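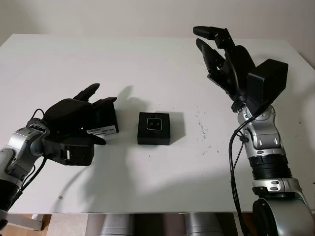
**Totard Brings Its Small Black Boxes to Pelik, and Invites Everyone to Come Pack One**

PELIK, November — Totard, the small packaging maker best known to its neighbors for the long brick building on the Prirov road, is pleased to announce that its new line of plain black gift and keepsake boxes is now on sale, both from the counter at the Pelik workshop and through the shops that have carried our cartons for years. We have been talking about these boxes for a good long while, and it is a real pleasure to finally be able to put them in people's hands.

The line comes in 4 sizes, beginning with a little square box meant for a ring, a watch, or a pair of earrings, and going up to a longer rectangular one that will take a folded scarf or a modest stack of letters. All of them are black inside and out. We did try a number of colors along the way (there was a green that several of us were very fond of, and a few sheets of it are still pinned up in the break room), but every time we set the samples side by side on a white table, it was the black ones that people reached for and turned over and opened, so black it is.

Regular customers asked us for two things above all, and we have done our best to listen. The first was a lid that lifts off without a tug of war but stays put when the box is tipped. The second was labeling that keeps out of the way. Product information now goes on one small white label, which peels off in one piece when the box is to be given as a present. If a bit of the adhesive does stay behind, a soft dry cloth and a little patience will take care of it.

Shops may order in cartons of 28 boxes of a single size, or in a mixed carton of the same number, which we expect will suit smaller stores that would like to see what their customers prefer before filling a shelf. The first production run includes 306 mixed cartons, and orders will be filled as they come in. Stores that already have an account with us don't need to do anything new — simply add the boxes to your usual order form and we will send them along with the rest.

To go with the launch, we are opening the packing room at Pelik to visitors through the end of the month, from ten in the morning until four in the afternoon. There will be tables set out with tissue, ribbon, and cord, and you are most welcome to bring something of your own that needs a box, whether it is a wedding present or a set of buttons you have never found the right place for. We have seats for 88 visitors a day, and there is no charge to come in and sit down. Coffee and cardamom buns will be supplied by the Jõgi bakery across the yard, whose ovens have made it very hard to keep to a sensible lunch hour for as long as we have been here.

Visitors arriving by car should use the lower lot, as the upper one is kept clear for deliveries until the middle of the afternoon. The packing room is on the ground floor and has a wide door, so strollers and wheelchairs will have no trouble. Children are welcome and will find a low table near the window with offcuts and crayons.

Boxes may be bought singly at the counter on the way out, and anyone who brings back a Totard box with a split corner, from this line or an older one, may exchange it there for a new one of the nearest size.

**About Totard**

Totard makes cartons, sleeves, and gift boxes at its workshop in Pelik and supplies independent shops throughout the Prirov valley. Samples and order forms are available from the workshop counter during opening hours.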